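Ticket 1587: black shells do not sit flat on the yellow beam
Site: Pirneck, hall 3
Status: open
Priority: normal

Monday, 8:40
We have a problem with the black molded shells from Olton. When I lay a shell on the yellow beam, it should rest on its base and stay quiet. Some of them rock a little when I press the rim with one finger. I wiped the beam with a dry cloth and tried again, with the same result. The shells from the older delivery, also about 800 pieces, never did this. 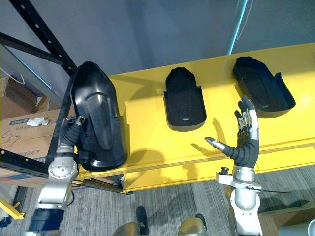
Riihimäki stores: we had the same complaint in August and it was the base, not your beam. Please turn the shell by half and press again. If the rocking moves with the shell, put it aside and write the box number on it.

Monday, 10:15
Thank you, I did this. On 4 shells the rocking moved with the shell. I have put them aside. The others I want to check once more after lunch.

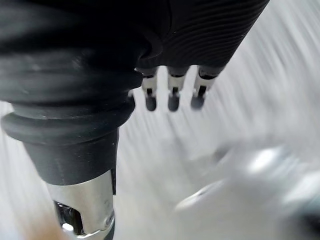 Attachment 2: ribbed black part and three fingertips, near view.

Monday, 13:30
I also looked at surfaces for dust, as the Musarwood checklist asks. A small grain under the base can give the same feeling as a bent base, so I will clean and repeat the test.
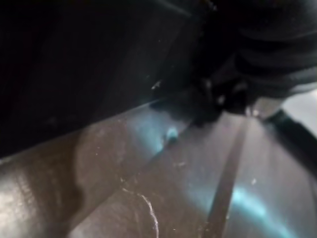 Attachment 3: glossy brownish surface with dust and fine scratches.

Waiting for answer from Olton about replacement. Please do not close the ticket yet.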